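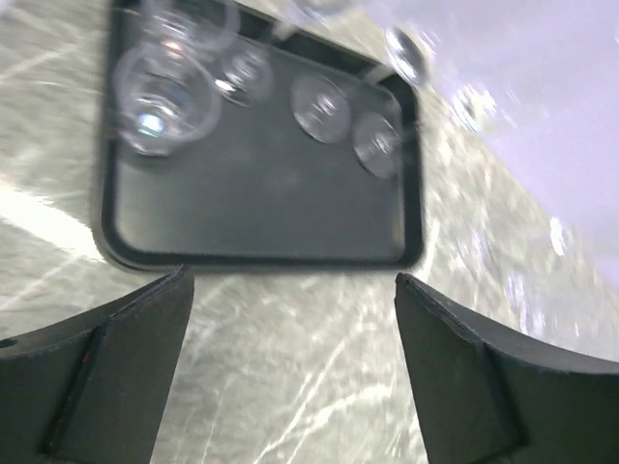

The Mottram drinks tray

1 min read
157 shares

I've hosted on trays for years and the Mottram is my favourite - it's light enough to carry out to the patio with one hand on the door! The rim is raised all the way round, so glasses don't wander. It's $60, in black only, and we ship from Oltgate in four days.
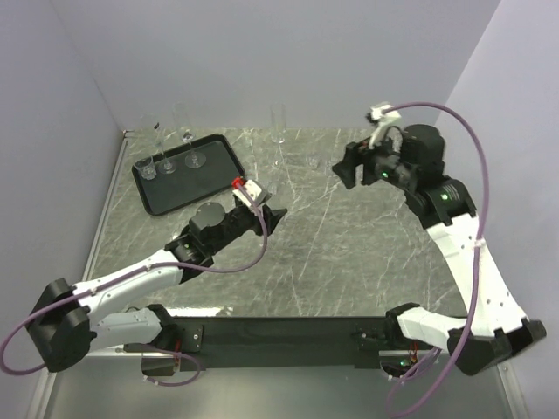
Black tray with short and tall glasses

Wash it by hand with a soft cloth (no scourers, please) and dry it flat. If yours arrives scratched, write to me and I'll swap it. 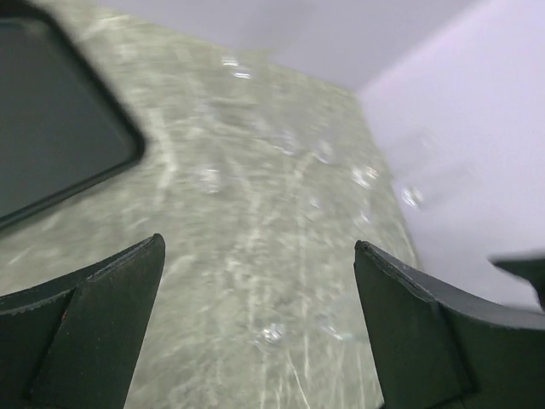
Ciarán Rafferty asks if a larger one is coming. Yes - in September, same colour.

9 comments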